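Unit 4: Wood in Contact with Food
Materials in the Home, evening section
Instructor: Mahmoud Ragab

Reading for this unit: course reader, chapter 4, and the Kaltwood case study. Please complete both before Tuesday.

4.1 Wood and water

Wood takes up moisture from the air and gives it back until it is in balance with the room. Most of this movement happens across the grain. A spoon or board therefore changes in width and thickness far more than in length. Repeated swelling and shrinking opens small cracks, first at the end grain, where the cut cells draw in water fastest.

Raised grain is a separate matter. The first few washings lift loose fibers on the surface, and the piece feels rough. Light sanding after it has dried fully will usually correct this.

4.2 Drying and storage

Long, thin pieces should be stored so that air reaches them on all sides. A closed drawer is suitable only for wood that is already dry. Holders should have openings in the base. 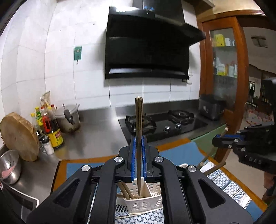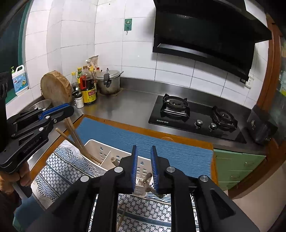
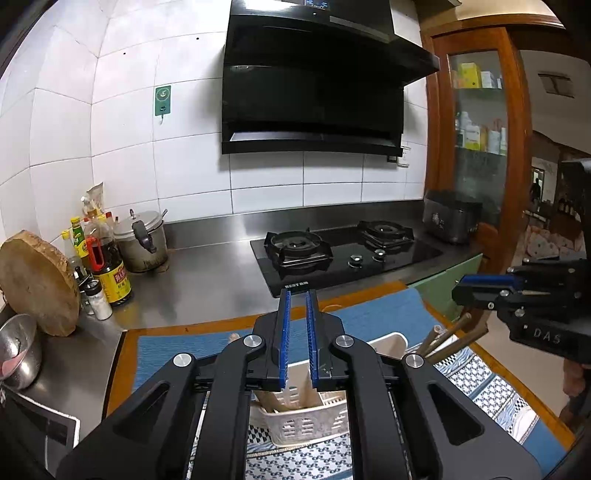 Students often ask whether wood should be dried near a heat source. It should not. Rapid drying shrinks the outer layer while the core is still swollen, and the difference in tension causes splitting. Room temperature and moving air are enough.

4.3 Finishes

Three types are covered in this course: drying oils, wax blends, and film finishes. Drying oils harden inside the surface layer and can be renewed at home. Wax blends repel water for a short time and wear off with washing. Film finishes are not recommended for utensils, as they chip under impact.

4.4 Case study: Kaltwood

The Kaltwood workshop in Prerklow tested 53 beech spoons over one winter. Half of the batch was oiled, and all were washed daily by hand. Students should note how the workshop defined a crack, and consider whether a different definition would have changed the ranking of the finishes.

Assignment

Write a response of no more than 2,000 words on one finish of your choice, citing at least 2 sources from the reader. The assignment carries 30 percent of the course grade. Late papers are accepted only by prior arrangement with the instructor.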